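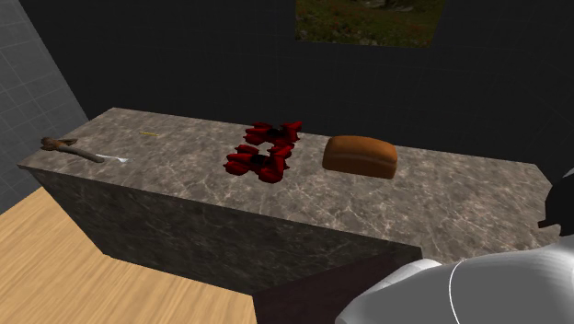 Comparing two grippers in sim before you touch real hardware. Quick version, written between runs, sorry for the fragments. Goal is simple: same arm, same counter, same objects, swap only the gripper and see which one drops less. Pick objects that fail in different ways. A whole loaf of bread is good for width, a thin yellow stick lying flat on stone is where most fingers give up, and the lobed red things with the black middles will tell you fast if your grasp planner is only good at boxes. Leave a clear stretch of counter at the arm's end so you have somewhere to place.

What you need

Fladgate two-finger model, stock pads
Rekia three-finger model
Olamthorpe controller, default gains. Do not tune yet
One saved scene file, locked

Step 1. Load the scene, let everything settle, save the state. Every trial starts from that state. If you skip this the hammer-shaped one creeps and your numbers are junk.

Step 2. Mount the Fladgate. Check the tool offset — the importer likes to flip the sign on Z. Jog down slowly over bare counter and read the contact height before you trust it.

Step 3. Run 100 grasps per object. Log success, slip, and miss seperately. A slip is lifted and then lost. A miss never left the stone.

Step 4. Reset to saved state. Swap to the Rekia. Same seeds, same approach poses. Only the closing width changes.

Step 5. Now compare. On the stick I got 27 misses with Fladgate and 17 with Rekia. Bread was close to even. Red objects, Rekia again, but it takes longer to close and twice it jammed a finger against the neighbor.

Problems

Arm shakes on approach: contact stiffness too high. Halve it, try again.

Object shoots off sideways: closing force. Start at 7 newtons and go up from there.

Loaf sinks into the fingers: collision mesh is too coarse, rebuild it. Carol Hartley has a script for that, linked from the Mujić wrist page, works on any mesh under the defualt size limit.

Camera view: park it over the arm base and leave it. Moving it mid-test changes the depth noise and then you are comparing cameras, and that's a different page.

Next up is the same test with the Mujić wrist fitted. Gains still stock.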